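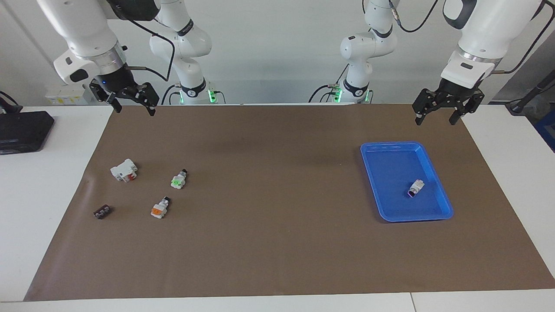
Query Understanding in a Small Document Search Service
Final Project Report

Submitted by: Malsha Kanagaratnam
Course: Information Retrieval Project
Submitted: Sunday, June 9, 2019

Summary

This report describes the design and testing of Ovden, a search service built for the online help pages of the Herkix student housing office. The existing search box on those pages matches single words and ranks pages by how often the words occur. Students who type full questions often receive long lists of pages in which the answer is hard to find. The project examined whether a modest set of changes to the way queries are read could improve results without replacing the index or the server on which it runs.

The revised service placed a correct page among the first three results for more of the test queries than the existing search box did. The gain was largest for queries written as questions. Short queries of one or two words showed little change, and a few became worse.

1. Background

The Herkix help site holds 1,934 pages. They cover leases, repairs, parking, mail, payments, and moving in and out. Many were written by different offices over a long period and do not use the same terms. The word "lease" appears on some pages, "rental agreement" on others, and "contract" on a third group. A student who searches for one of these terms will not find pages that use only the others.

The site's search runs on Grurnex, an indexing package installed before the present web team was formed. Grurnex supports weighted fields and synonym lists, but neither feature had been turned on. The web team asked that any project work leave the index in place, as other parts of the site depend on it. This requirement shaped most of the decisions described below.

2. Aims

The project had two aims. The first was to build a layer between the search box and the index that could rewrite a query before it was sent. The second was to measure the effect of that layer on real queries, using judgments made by people who know the help pages.

It was not an aim of the project to produce direct answers on the results page. This was discussed at the proposal stage and set aside, as the housing office was concerned that a short extract from a lease page could be read as legal advice.

3. Query Collection

The web team supplied a log of queries entered during November. The log contained no names or account numbers. Queries that included a room number or a phone number were removed before the file was released to the project.

After duplicates and test entries by staff were removed, 282 distinct queries remained. These were read by hand and sorted into three types. Keyword queries consist of one or two nouns, such as "parking permit." Phrase queries are longer but are not questions, such as "broken heater in kitchen." Question queries are written as a person would ask them, such as "can I move out before my lease ends."

From this set, 64 queries were chosen at random for the final test. They were put aside and not read again until the service was complete. All rules and word lists were written from the remaining queries only.

4. Design

4.1 Cleaning the query

The first step corrects spelling against a list of words taken from the help pages themselves. A general dictionary was tried first and removed. It changed several building names into common words, which made the results useless to anyone looking for a particular building.

4.2 Removing filler

Question queries carry many words that do not help the index. The usual method is to drop all very common words. This caused errors in early trials. "Moving out before lease ends" and "moving out after lease ends" became the same query, although the pages that answer them are different. The final version keeps a short list of small words that affect meaning, including "before," "after," "without," "not," and "from."

4.3 Grouping related terms

The service uses 8 groups of related terms. Each was drawn up from the query log and then checked by a member of the housing office. When a query contains a word from a group, the others in the group are added at a lower weight. The lower weight proved important. When all terms counted equally, pages that happened to use every term rose to the top regardless of their subject.

4.4 Recognizing the kind of question

A simple set of patterns assigns each question query a likely purpose. Queries beginning with "how do I" or "where do I" favor pages that contain forms or numbered steps. Queries beginning with "can I" or "am I allowed" favor policy pages. Queries that include "how much" favor pages with a fee table. The favor is given through the weighted field feature already present in Grurnex.

A trained classifier was considered for this step. The Lukáč toolkit, which is available on the department server, was used to build one from the hand-sorted queries. It performed no better than the patterns on the development set and was slower to start. The patterns were kept. It is possible that a larger log would lead to a different choice.

5. Method of Evaluation

Each test query was run through the existing search and through Ovden. The first three results from each were combined into a single list, in random order, with no mark to show which system had produced them. Two members of the housing office front desk then marked each page as correct, partly useful, or not useful. Where they disagreed, they discussed the page and settled on one mark.

A query was counted as successful if at least one page marked correct appeared in the first three results. Pages marked partly useful were recorded but not counted.

6. Results

Question queries improved the most. The greater part of this improvement came from the grouped terms, as was shown by running the test again with each step turned off in turn. Retaining the small words described in section 4.2 affected fewer queries, but in each of those cases it moved the correct page from well down the list to first or second place.

Phrase queries also improved, mainly through spelling correction. Keyword queries were largely unchanged. Among those that became worse, the common cause was an added term with a second meaning. The word "contract," added to searches for "lease," brought in pages on the dining contract. The group was not altered after the test, as doing so would have made the reported results unreliable.

The purpose patterns had a smaller effect than expected. Many pages on the site combine policy, steps, and fees in one long text, so favoring one type of page over another did little to separate them.

7. Limitations

The log covers one month. Questions about moving out, which the front desk reports are most frequent in spring, are likely to be underrepresented. The marks were made by staff, who may judge a page correct that a new student would find hard to follow. No students took part in the evaluation.

The service reads English queries only. A small number of queries in other languages were present in the log and were passed to the index without change.

8. Recommendations

It is recommended that the web team adopt the spelling step and the grouped terms, with the word "contract" removed from the lease group pending a further test. The purpose patterns should be held back until the longer help pages have been divided by subject. The housing office should name a person to review the term groups once each semester, as new page titles are added without notice to the web team.

Source code, the term groups, and the instructions given to the front desk staff have been placed in the course repository. The query log has been returned to the web team and is not included.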